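The Last Ferry Out of Triltgate

December — fiction
719 shares · 60 comments

The law passed at four in the morning. By six the flags were down all along Hepburn Street. Nobody gave the order. You just heard ladders.

She tore up the membership list and burned it in the sink. Then the posters. Then the mug with the slogan, which wouldn't burn, so she wrapped it in a towel and hit it. Usar had taken the harbor back without a shot. A decree, 2000 words long, read out on the radio by a man with a cold. Article 1782 of the old charter, gone. Half the words she used at work, illegal by breakfest.
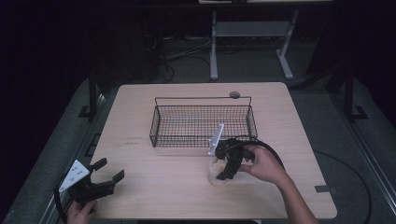 The permit office for Zukirier opened at eight and the line was already past the fish market. One bag each, they said. She went home to pack and stood there. What do you take? Not the books. Her mother's ring, the good shoes. On the table a wire basket, empty, and a clear plastic cup. She left them — let the new people have a basket.

Sixty in the boat, somebody said. Room for less. The clerk stamped her hand instead of the paper and waved her on, didnt look up. She had voted once in her life. It took nine minutes and it rained.

The engine caught. Behind them the radio was still going, in every window, the same cold.

© Triltgate Stories | Contact | Back to top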